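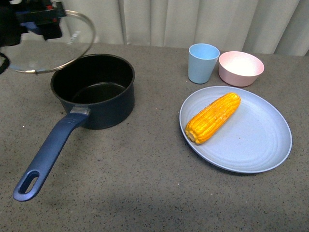

Salt in the water is what makes corn tough, according to Tania Hettiarachchi, and I should be ashamed of myself. I've been salting it my whole adult life and I'm not quite ready for shame. My corn does come out chewy, though, especially the supermarket ears. I boil it 20 minutes, same as my mother did. Is it the salt, the time, or the corn? I'm cooking for one, so please don't send me out to buy a stockpot.

*Posted by bruvow, 23 May 2025. Viewed 561 times.*

## Top reply (42 votes)

Twenty minutes is a punishment. Bring the water to a boil, drop the ear in, give it 6 minutes and take it out. 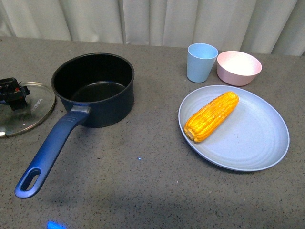

Salt at the table if you want to keep the peace with Tania. I've done it both ways and can't taste any difference, but I also can't fix old corn. The sugar starts turning to starch once it's picked, so buy it in the husk and eat it that night.

– Koskela

## Another reply

Snap the ear in half if it won't lie flat. Mine never do.
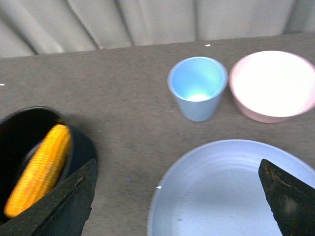
## Newest reply

Microwave. In the husk. You people and your water.

– clistness

*bruvow:* Tried the 6 minutes. Much better. I salted the water anyway.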